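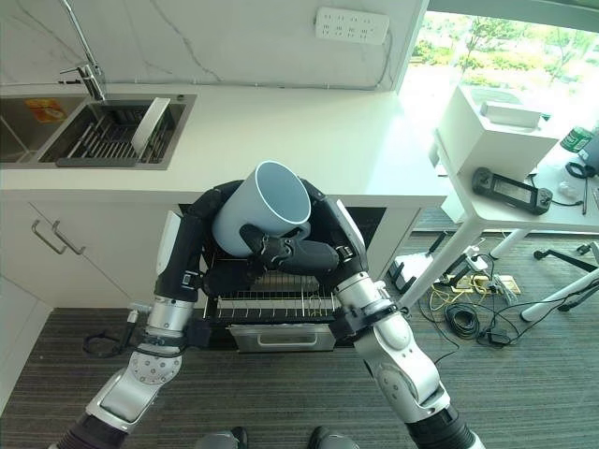
# About us

Romelano is a research group working on how two-handed robots learn household jobs. We are based in Reltcombe. Most of our work is done in ordinary rooms, with kitchens like the ones people have at home, and most of it is to do with objects that have to be picked up with one hand and finished with the other.

## What we work on

Our main project is called Tundix. It is a method for teaching a robot when to change its grip.

A cup is a good case. A robot can be taught to pick one up from a worktop fairly quickly. Putting it into a dishwasher is harder. The cup has to be turned over, and the hand that picked it up is often in the wrong place for putting it down. People sort this out by passing the cup between their hands, or by rolling it against their fingers, and they do it without looking very hard. Robots trained only by copying a person tend to keep the first grip they got and then bend the whole arm to make up for it. The arm runs out of room, or the cup meets the rack at a bad angle.

Tundix splits the job at the points where the grip changes. A person guides the robot through the whole task, as in most work of this sort. Afterwards we mark the moments when both hands are on the object, and the robot is trained on those moments separately, with extra weight given to the few seconds before the second hand closes. The two parts are then joined again into one control policy. At run time the robot decides for itself whether a change of grip is needed. Sometimes it decides that it is not, and it is allowed to carry on with one hand.

## What we have found so far

The current version was trained on 897 guided runs with mugs, bowls and small plates. We tested it on 12 mugs that were not in the training set, with different handles and wall thicknesses.

The changes of grip became more reliable with the split training. Fewer mugs were dropped, and the robot was less likely to stop halfway with both hands locked on. Loading the rack improved less than we had hoped. Most of the failures left are at the very end, when the rim of the mug catches a tine and the robot keeps pushing down. We think this is a problem of touch and the camera cannot fix it, because the fingers hide the rim at the moment it matters.

Two other results may be useful to people doing similar work:

- Marking the grip changes by hand took longer than collecting the runs. An automatic version, based on finger pressure, agreed with our hand marking most of the time but was poor on bowls.
- Runs where the operator made a mistake and put it right were worth keeping. Taking them out made the results worse.

We have not tested the method with wet crockery or with glass, and we do not make any claim about either.

## How we work

We test in blocks. The settings are fixed before a block starts and are not touched until it is finished, even when it is going badly. Every run is recorded and every run is counted, including those stopped by the operator. If an object slips and is caught again, we log it as a slip, whatever happens next.

Someone is always within reach of the stop button while the arms are powered. Visitors are welcome on test days but are asked to stay behind the line on the floor and to keep bags off it too.

## Who we are

The group is led by Zdenka Golob, who set it up after working on grasp planning for factory arms. There are three of us full time. Students join for a term or longer, usually to work on marking tools or on the touch sensing for the fingertips.

Our workshop partner is Van Damme, a small engineering firm that makes fixtures and spare parts for us and has rebuilt our finger joints more than once.

## What comes next

We are now adding touch readings from the fingertips to the last part of the task, where the mug goes down between the tines. After that we plan to move on to cutlery — thin things that are hard to see and easy to lose in a basket.

## Getting in touch

We share our marking guide and our test sheets with other research groups on request. Please tell us which hands you are using, as some of the settings depend on finger length. Requests for visits and student places should be sent to the group office in Reltcombe.

Page last updated Saturday, November 30, 2024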